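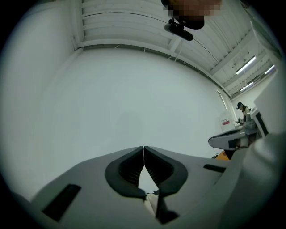
Handheld gripper sessions: what are your written rules?
Posted in: Data Collection / Standards and Practice

tmarsh_ops
Wed 3 October
We are writing a proper procedure for our handheld gripper work and I'd like to compare notes before it gets signed off. Until now each lead has run sessions their own way and it shows in the recordings. Draft so far:

- Pads closed and checked at the seam before every session. If the tips don't meet evenly, the gripper is pulled.
- Both lenses wiped with a dry cloth at the start and after each break.
- Operators do not hand a gripper to someone else while it is recording. Put it down, stop, then swap.
- Faces blurred before files leave the building.
- Max 9 takes of one task per operator, then change task.
- Any take with a dropped object is kept and tagged, not deleted.

What are we missing?

rivet_counter
Pad check is good but "evenly" is not a rule. Two leads will read it two ways. We use a paper strip. Close on the strip, pull, it should hold at the tip and at the base. Pass or fail goes on the sheet with initials.

Also number your grippers and write down which one was left and which one was right. We lost most of a week in March to a pair that had been swapped between hands halfway through a batch.

kolbrin
The 9 take limit seems low. We had a cap like that at Olden and dropped it. People need a few takes to settle into a task, so with a low cap you throw away the part where they are good at it.

tmarsh_ops
kolbrin, the cap was for wrists. We had two people report soreness. I'm open to a time limit in its place.

Lucía Bustamante
I run the floor for a collection crew and I'd go with time. Our rule is a break by the clock, set by the lead and not by the operator, because operators will always say they are fine. The break means gripper on the bench and hands empty. Scrolling your phone doesn't count as rest for the thumb.

On your list, I would add clear space between stations. When two people work near each other, one person's elbow ends up in the other's recording, and sooner or later they bump. We tape the floor.

kolbrin
Tape is fine until the task needs walking. Half of ours do.

Lucía Bustamante
Then you tape the path. It isn't hard.

wes_in_qa
I'll disagree with the blur line. "Before files leave the building" is too late in my opinion. Ours are blurred before anyone on the labeling side opens them, same building or not. Raw copies sit in one folder with a short access list and get deleted on a schedule. If your consent form says faces are removed, the people in the next room shouldn't be looking at them either.

Check heads at the top of the picture as well. When someone leans over the gripper their face comes in from above, upside down or at a slant, and detection tools miss it more often than a person standing across the room. We review those by eye.

rivet_counter
Agree on the angle. Same for mirrors and dark monitors. Switched-off screens throw back more than you'd expect.

tmarsh_ops
OK, moving the blur step up. wes_in_qa, how many people are on your access list?

wes_in_qa
2. It used to be anyone with a badge.

Wolfram Kramer
A few things from the Merton site, where I do the safety side.

Cables first. Anything worn on the head with a cable needs the cable clipped at the shoulder or the back, with enough slack to turn and crouch. A loose loop will find a drawer handle. We write this as a check done by a second person, since you can't see your own back.

Overhead lighting should be the same for the whole batch. If a tube goes out, stop and note it. Wide lenses pick up the ceiling and the labeling people will ask why it changed.

Post the stop rule on the wall at eye level, one page, large print. Ours says who can call a stop (anyone) and what happens next (grippers down, recording off, lead notified). Long procedures live in a binder and are read once.

kolbrin
"Anyone can call a stop" is fine on paper. Do people use it?

Wolfram Kramer
Yes, after the leads started logging stops without asking for a reason. Before that, hardly at all.

dpetrov_bench
Question on dropped objects. We delete those takes. Why keep them?

tmarsh_ops
Our training group asked for them. They want the recovery too, so the operator picks the thing up and carries on. If yours doesn't want them I'd still tag first and let them filter.

rivet_counter
Never delete on the floor. Deleting is a decision for whoever owns the data set. Last batch had 198 takes, and the ones a lead had marked "bad" were the ones they asked us for first.

dpetrov_bench
Makes sense for drops. I still delete when the recording started with the lens covered. There's nothing to filter.

rivet_counter
Tag it "covered" and move on. It takes less time than arguing about it with me.

tmarsh_ops
Changes so far:

- Paper strip test replaces "evenly", initials on the sheet.
- Gripper numbers and left/right logged per session.
- Blur before labeling, by-eye review for faces at the top.
- Lead calls the breaks. Take cap removed on trial.
- Cable check by a second person.
- One-page stop rule on the wall.
- No deleting on the floor.

Floor tape is still under discussion here, our room is narrow.

Lucía Bustamante
Narrow rooms are the ones that need it.

kolbrin
Log the break times too. If you drop the cap and someone gets sore again, you'll want to know how long they'd been going.

tmarsh_ops
Added. I'll post the final version once it's signed.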